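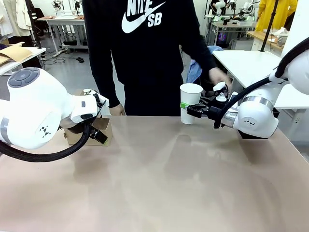 A hand on the right gripper at the Sirier lab, with a paper cup in its grasp.

Home News Labs Opinion Subscribe

Robot learns to hold a cup, with help
By Staff | February 12, 2026
32 shares | 4 comments

The future of household help has been practicing with a paper cup. Researchers at the Sirier lab say their two-armed setup now picks up and places a cup in 80 percent of trials after 3 hours of hands-on teaching – less patience than most toddlers require, and with less juice.

The method, called Terix, skips the joystick. A person takes hold of the arm, guides it through the job, and lets the software work out which parts mattered. An older approach the team tried in December, Vonder, copied every motion faithfully, hesitations included.

Terix throws the dithering out. It still struggles when the cup starts close to the edge of the table, and the paper is frank on that point. Small boxes are next. Dishwashing is not on the schedule.

Filed under: Robotics, Cabrera Tech Weekly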